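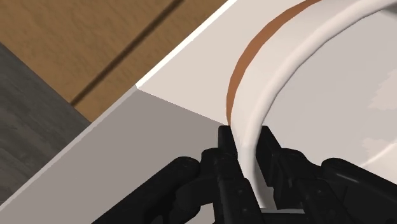 Gathering Grasp Examples in Simulation: Project Report
Print this page | E-mail this page

Our group wanted to find out how many examples a learning system needs before it can pick up a bowl by the rim. We had no time on a real arm, so all the work was done in Simolum, with a Franka arm next to a desk. The project was called Dustby.

One of us drove the arm by hand while the program saved the joint angles, the finger opening and the camera views. We recorded 80 runs and kept 47. A run was thrown out if the bowl tipped, if the fingers hit the desk, or if the driver stopped for too long.

The rim was harder than we expected. One finger has to go inside the bowl and the other outside, and from the far camera it is difficult to judge the depth. The wrist camera helped a lot with this. We should have saved both views from the first day. The first 18 runs have only one.
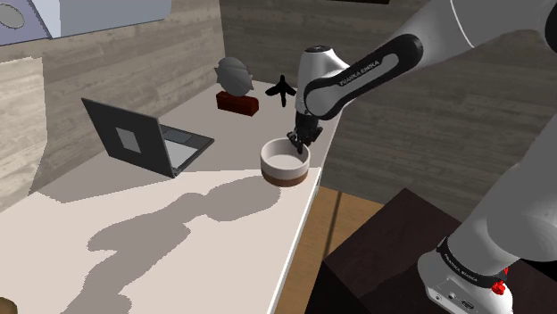
Figure 2. The arm at the bowl, with the laptop farther along the desk.

We left other objects on the desk so the system would not learn from a bare surface. Bowl position was changed before every run. Lighting was not changed, and we think this is a weakness.

Training on the kept runs took 38 minutes. Test results are in the second part of the report, due in August.

Comments (3)

gridlock: Did you keep the failed runs? They can be useful later.

Dustby group: Yes, in a separate folder.

mpk_2: Please post the driver settings too.

Related items
Harner Gripper Notes, Part 1
Setting Up Simolum on a Lab Computer
Żak: Sorting Cups by Size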